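How a robot learns to stock a shelf

Putting a snack back on a shelf is easy for you. You look, you reach, you let go. A robot has to be taught each part of that, and one way to teach it is by showing.

At Lumbao, a small robot lab, Wilfredo Navarro and Tyson Boychuk wanted to find out where a robot's camera should go. They tried two places. The first was high up on a pole, looking down at the whole table. The second was on the robot's wrist, close to its gripper. The gripper is the part that pinches things, a bit like your finger and thumb.

First, a person moved the robot arm by hand and put things on a stepped shelf. The robot recorded what its cameras saw and how its arm moved. They did this 57 times. Then a computer program studied the recordings and looked for patterns. This is called learning from demonstration.

Next came the test. The robot had 22 tries using only the pole camera, and it got 9 right. Its own arm kept blocking the view. Then it had 22 tries with both cameras, and it did much better. The wrist camera helped it line up its fingers at the last moment.

Clear plastic was still hard. A see-through shelf has edges that are tricky to spot, even for people. Shiny wrappers were hard too, as they look different each time the light changes.

In February the team will try the test again with new items the robot has never picked up before. They want to know if it learned about shelves in general or only about the things it practised with.

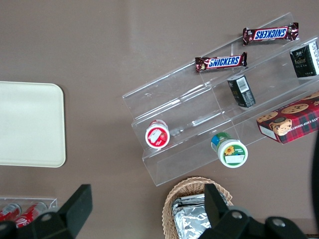
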